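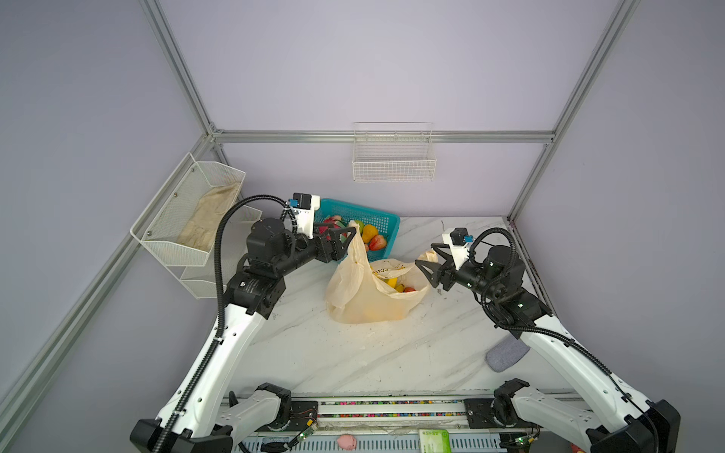
4.2 Bags that are kept, and bags that are merely not yet thrown away

Anyone who has spent an afternoon in somebody else's kitchen will know that the plastic bag has a longer life indoors than it ever has in the shop, and it was this second, quieter life that our diary study in Brakenham and Irska set out to follow. We had supposed, when we drew up the diary sheets, that people would sort their bags by strength, and we gave them a whole column in which to record it. The column was left blank so often that we nearly dropped it from the analysis. What people wrote about instead, and at some length in the margins, was whether they could see into the bag. A translucent cream-colored plastic bag of the kind in Figure 3 came up again and again as the bag people liked to keep, since it lets a person tell bread from onions on a dark shelf and yet doesn't put everything on show to visitors. Fully clear bags were thought a little too revealing for anything but vegetables, and dark ones were called "trash bags" from the day they arrived, whatever the store had printed on them.

Figure 3. Translucent cream-colored plastic bag over a white marble-patterned tabletop.

The 727 households that finished the diary gave us 3,949 usable entries, each one recording a single occasion on which a bag was put to some new use. We are very grateful for them, and a good many were a pleasure to read. Food storage was the most common use in both towns, followed by lining small bins and then by a large, untidy group that we ended up calling "carrying within the home." That last group deserves more attention than earlier writing has given it. People moved laundry pegs in bags, and seed potatoes, and knitting, and the parts of a lamp that was waiting to be mended, and they very often went back to the same bag for the same job for weeks on end. One diary keeper in Irska wrote that her knitting bag had "earned its hook," and we have borrowed her phrase for bags that have a fixed place and a fixed duty.

Bags that had earned a hook behaved quite differently in the diaries from bags in the general heap. They were wiped out, turned inside to outside, and in a few homes patched with tape. They were also missed when they went astray, which can't be said of the others. The general heap, by contrast, was usually described with a sort of cheerful embarrassment, whether it lived in a drawer, behind a door or stuffed inside one larger bag. Buchanan households (this is the older part of Brakenham, near the canal, where kitchens are small) kept smaller heaps, as one might expect, but they had as many bags on hooks as anyone else. Space seems to limit what people let pile up and to have very little say in what they choose to care for.

We should say something here about the season. The diaries ran through December, when a great deal of food comes into the house and a great many guests come with it, and there is no doubt that this pushed up the number of entries having to do with leftovers. Ebbe Åberg, who read an early draft of this section with much patience, suggested that we set the leftover entries aside and look again at the order of uses. We did so, and food storage still came first, though by a narrower margin in Irska than in Brakenham. The hooks were not affected at all. We take some comfort from this, but a spring diary would be a better answer, and we hope that somebody will keep one.

The Skandivari survey, with its 2,000 mailed forms, asked people how many bags they had in the home and left it there. We don't want to be unkind about a survey from which we learned a good deal, but a plain total puts the knitting bag and the forgotten bag in the same box, and our diary keepers would not have recognized their kitchens in it. When we later visited 8 of the homes and asked to be shown the bags, every host began with the hooks. The heap came afterward, and often only once the coffee had been poured. Asked when a bag stopped being worth keeping, most spoke of smell or of a split along the bottom seam, and a few said they simply knew. We come back to these answers in Section 5, where they are set beside what people told us about glass jars.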